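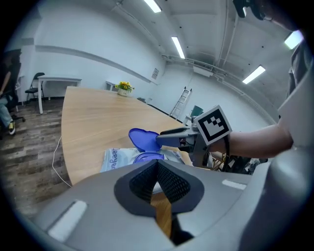 2025-07-24, Collden, meeting room

Lids and pots, day two. Bench is still full of the shelving job, so we have the long conference table again, on the understanding that it's handed back without scratches. Started on the bare wood. The pots skate on it. Moved onto a carrier bag (the white one with Deeger on it in blue), crumpled, near edge of the table, and the base stays where you put it. Not a method I'd want to defend in writing, but there it is in writing.

Working on the blue-violet ones from the Kivent box. The lid is soft enough to bend and lets a bit of light through, with the wavy outline that the catalogue calls an easy-lift edge. It's easy to lift. Getting it back down is the other half of the job and the catalogue goes quiet at that point.

Notes on closing:

Start with one side of the rim and press round with the thumb. Pressing in the middle first bows the lid and one side pops up as the opposite side goes down. You can chase this round the pot for as long as you have patience. I had less than yesterday.

If the lid has been stored bent it wants to stay bent. Ten minutes upside down under the big stapler helps. A night under the Pirnedel catalogues helps more, and it's the most use we've had out of the Pirnedel catalogues.

Wash the mould dust off before judging any fit. Yesterday's sheet has three marked "stiff" which were just gritty. I've crossed them out and initialled it so it looks deliberate.

Stock, for the Mamo order. Kivent's slip says 678 pots and 678 lids. I make it 678 pots and a smaller number of lids, with 141 of those in the wrong bag, mixed in with the size up. The size up is so nearly the same that you find out by failing to close it. They've been split now: right size in the grey crate under the window at the stores end, size up back in their own bag, with a label, with the date on, which is more than they came with.

Shortfall is 70 lids. Wrote to Kivent. They have offered to send a full carton of 3,000, the smallest amount they do. Asked if they'd consider an envelope. Waiting.

Rims. A few of the bases have a little tail of plastic on the rim where it's been trimmed badly. It doesn't look like much and it stops the lid seating every time. Run a fingernail round before you blame the lid. A blade takes it off but leaves a nick, and then you have a pot that closes and leaks, so use the fine paper. Fine paper is in the drawer marked TAPE. Tape is on order.

For whoever picks this up tomorrow:
- lids flat, never in the pots
- keep the bag, it's the mat now
- wipe the table down before the four o'clock meeting, they noticed last time
- don't put tea in them. Someone did. The lid went on beautifully and then would not come off until the tea was cold

Still open: whether the easy-lift edge counts as part of the lid for the width measurement. Mamo's drawing measures to the outside of the waves, Kivent's to the inside, and both are sure. I've written down the two numbers side by side and left a gap for the argument. Has to be settled before the October run, and preferably before I have to measure the size up as well.

4 shares | 2 comments

Contact the workshop | © Collden workshop notes | Back to top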